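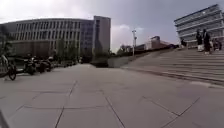 Ticket 223: Public tip form drops the attachments

Status: Solved, watching
Opened by: Ulises Ticona, tip line desk
Assigned to: Jairo Ccori, Kerkex support

09:10 – Ulises Ticona
Good morning. After the update of Sura, tips from the public about the Llewellyn burglaries arrive without their attachments. The text of the tip is complete, also the time and the callback number. But the field "Files" shows 0, and two people told us by phone that they sent a video. Detectives are waiting for these, so I set the priority to high.

09:42 – Jairo Ccori
Thank you for the clear report. Please tell me the size of one video, and if the sender used a phone or a computer.

10:05 – Ulises Ticona
Both used a phone. One video is 141 MB. The other sender does not know the size.

10:31 – Jairo Ccori
I found the limit in the settings. Before the update it was 223 MB, now it is 50 MB. Files above the limit are removed and the sender sees no warning. I put the old value back and restarted the upload service.

11:15 – Ulises Ticona
I made a test with a file of 141 MB. It arrived in 5 minutes and it opens normally. Can the lost videos be recovered?

11:28 – Jairo Ccori
I am sorry, no. They were never stored on the server. Please ask the senders to upload again with the same tip number – then the file joins the old record and the chain of custody log stays correct.

13:50 – Ulises Ticona
One sender did it already and the video is there. I left a message for the other. Please keep the ticket open until the Kaltside office has tested it also.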